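Print this page
E-mail this to a friend

I went to the Tindall open house in Sesturham mostly for the free coffee and came home with four pages of notes on house rules, so that tells you what kind of person I am. It was a morning in March and 165 of us had signed up, which is a lot of visitors for a building with one narrow staircase!

Our group got Cyril Inskip, who looks after bench safety and wrote most of the rulebook. It has 217 entries. He read us two of them (thank goodness) and then took us to see the arms.

The first one he read was about tape. Every bench where they do pick-and-place work gets a taped grid, and an object's starting square goes in the log before anybody runs anything. If a strip lifts or tears you write that down too, and you don't re-tape in the middle of a set, even if it's driving you nuts. I asked if a crooked line matters and he said crooked is fine, moved is not. 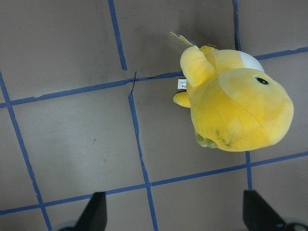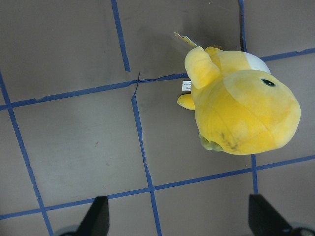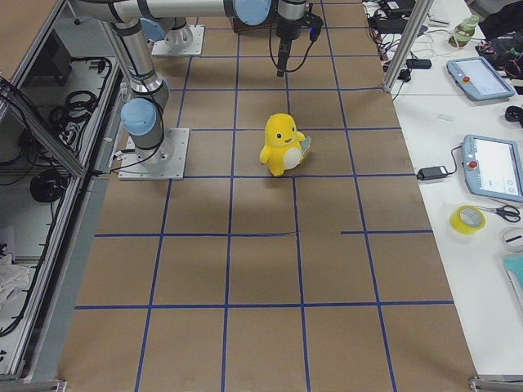
Yellow plush toy on the blue tape grid

The second rule was the one people argued about on the stairs. Each arm has its own pendant, and a pendant with a red stop button has to stay where the operator can reach it without getting up. A woman from Ostine said her shop hangs theirs on the wall so they never get buried under stuff, and Cyril said he'd tried hooks for a while and people kept walking away from them. I can see both sides. At my work (we have one small Vuvent arm, very much not a showpiece) the pendant lives wherever the last person dropped it, and I'm going to bring that up.

I also liked that soft things get their own page in the book. Tags stay on, same toy for the whole set, no swapping in a cleaner one halfway through. Somebody wanted to know about washing them. Between sets only, and it goes in the log, like everything else at Tindall.

Parking was a pain, by the way. Use the lot behind the building, the front one fills up by 9.

Print this page
E-mail this to a friend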